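22/08/2020

Barside, unit 3. Sat morning, in on my own till ten, then Laine.

Lease stuff first because it's been eating the week. Agent for the Oosthuizen estate sent the heads of terms back last night. 12 months' rent free has become 3. Service charge still uncapped. Break clause at year three is in but we'd have to give six months' notice and hand the place back "in full repair", whatever that means for a roof that already has a bucket under it. Told Natnael not to sign anything till Dzintra has been through it.

Floor area. Brochure says 54 desks will fit upstairs. Laine and I taped it out this morning on the real floor, fire route included, and it doesn't. Not close if you want the bench room as well. Tape is still down, please leave it, Aigars wants to see it Monday before he redraws.

Power. Only single phase in the back half. Three phase stops at the old loading bay wall. Rang the number on the meter cupboard, got a recording. Need a quote for bringing it thruogh before we agree the rent, not after. Nana thinks the landlord should pay. So do I. Landlord won't.

Parking: 16 spaces on the plan, shared with Brustance next door, no allocation in writing. Ask for allocation in writing!!

Business rates, still waiting on the council. Chased in May, chased again this week. Dzintra has the reference no.

Endness: their MD came round Thurs, liked the place, wants to sublet the two front rooms if we go ahead. Would cover a decent slice of the rent. But draft lease says no subletting without consent and consent "at absolute discretion". Change to "not to be unreasonably withheld". Nana drafting the wording, said she'd have it over tonight.
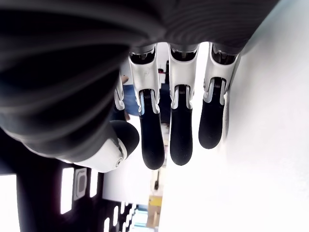 Insurance. Broker wants the alarm cert and date of last electrical test. Alarm cert is in the blue folder. Electrical test, can't find one, agent says "on file". Asked for a copy. Asked twice.

Moving date. Natnael still saying end of next month. Don't see it unless the solicitors turn things round in a week, and they havent so far. Notice on the old place runs a bit longer anyway so we're not out on the street.

To do:
Dzintra - repair clause, get photos of roof and back wall attached to the lease
Me - power quote, key for the side gate (mine sticks, use the front)
Aigars - new layout, fewer desks
Laine - ring Brustance re bins and the shared gate

Left 12.40. Heating off, shutter down.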